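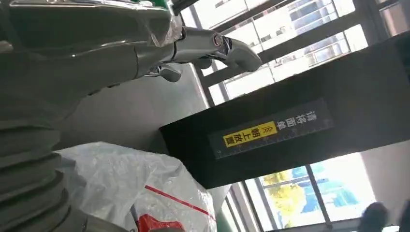 Austra Zariņš wrote to us in March that she had bought three sorts of clear bag from three different shops and every one of them claimed to be the strong one. She wanted to know if ours was any different or if we had only changed the label. Fair enough. We sell bags, so take what follows with whatever salt you like.

Clear packing bags, Brurolia range

Sold flat, in packs of 40. Two sizes, medium and large. Open top, no zip, no drawstring. The packs come from Gileo and we put our own sticker on the outer sleeve, so if you find the same bag cheaper under their name, buy it there.

What the maker says, and what we think of it

"Crystal clear." No. They are clear enough to tell a sweater from a stack of paper. Once the film has been handled it wrinkles, and after that you get a lot of glare under a ceiling light. If you need to read small print through the side, put the label on the outside.

"Tear resistant." Up to a point. We loaded large ones with hardback books and carried them up a flight of stairs. The film stretched at the corners and held. Then we did the same with a boxed toaster and the box corner went straight through on the second step. Soft goods, fine. Anything with a hard edge needs a layer of paper or an old towel around it first.

"Reusable up to 7 times." We have no idea where that number comes from and Gileo did not tell us when we asked. Ours were good for some three rounds of packing before the seam at the bottom started to look tired. Tape over the seam helps a bit.

"Quiet film." It crackles. All of it crackles. Waultraud in the next room would like that on record.

Closing them

Twist the neck, fold it over, tape it down. The Cuveck clips that are often sold alongside do work but cost more than the bags do, and a rubber band is just as good on the medium size. Push the air out before you twist or the thing sits on the shelf like a pillow and slides off.

Do not use for

Food. These are not sold as food bags and we won't guess.
Anything damp. There are no vent holes.
Children's rooms, or anywhere a small child or a pet can get at them. Keep the empties put away too.

Compared with the Urbonaitė bag

The Urbonaitė bag is thicker and stiffer and takes a box corner better. It is also a pain to twist shut and the pack is smaller. For a move we would pay the extra. For putting away winter clothes we wouldn't.

Returns

Unopened packs within 47 days. Opened packs if the bottom seams are split when you first unfold them, which happened with one delivery in spring. Keep the sleeve, we need the batch code printed on the back flap.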